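20 July 2020, Farkas open day, Pindton unit. Went with Joanne. Notes typed up the same evening, so grumpier than they might be by morning.
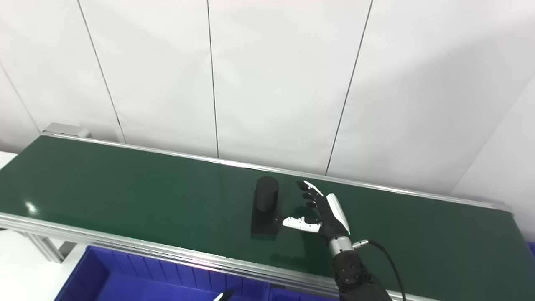 ## What they were showing

Picking from a belt into bins with a humanoid hand. Green belt between aluminium rails, blue bins underneath, white partition walls behind. The part I watched was a black cylinder on a black block, stood upright on the belt. Derek Bellamy did the talking for Farkas. He was pleasant enough and knows the hand well. He knows less about what comes down a real line.

The pitch is that a five-year-old could teach it a new part. I asked how long the current part took to teach and got "it depends on the part". Joanne asked again over coffee and got 65 demonstrations, which is fine, but it's a figure for one part in one lighting setup.

## Things I wrote down while standing there

- Hand comes in from the right, thumb low and level towards the block, fingers curled above. Sensible enough for a block that shape. I'd like to see it try our Brindard caps, which have no flat anywhere.
- Black part on a shiny dark green belt, with a strong glare patch further along to the left. I asked whether the part is ever placed in the glare. Derek said the vision copes. He didn't move the part over there and I didn't push it. Should have.
- Wrist cable hangs out in a loop with a silver connector on it. On our line that would be round a guard post by dinner time. Derek says the production version is tidied up. No drawing of it to look at.
- Small green light at the base of the hand. Asked what it means, was told "healthy". Asked what unhealthy looks like, was told we wouldn't be seeing that today. Laughs all round.

## Numbers, for what they're worth

The handout claims 913 picks in a shift without a person stepping in. No shift length given, no mention of what counts as stepping in. If someone straightens a part before it reaches the hand, is that in or out? Our Daltton machine does 2000 an hour with two suction cups and a bit of bent plate. I know it's a different job. The handout puts the two side by side though, so I will too.

Cycle time: I timed it on my watch and wasn't impressed. Won't put a figure here as I was being talked to throughout.

## Joanne's view

Kinder than mine. She thinks the hand makes sense for the returns bench, where nothing arrives the same way twice and speed doesn't matter much. Fair point. Returns is 180 items on a bad day. She also reckons the cell would fit by the old packing station if the second bench went.

## To do

- Send Farkas a box of Brindard caps and ask for video, uncut, with the misses left in.
- Ask for the shift log behind the 913. The log itself, no summary.
- Joanne to measure up by the packing station.
- Nothing gets ordered before December whatever Derek puts in his follow-up email.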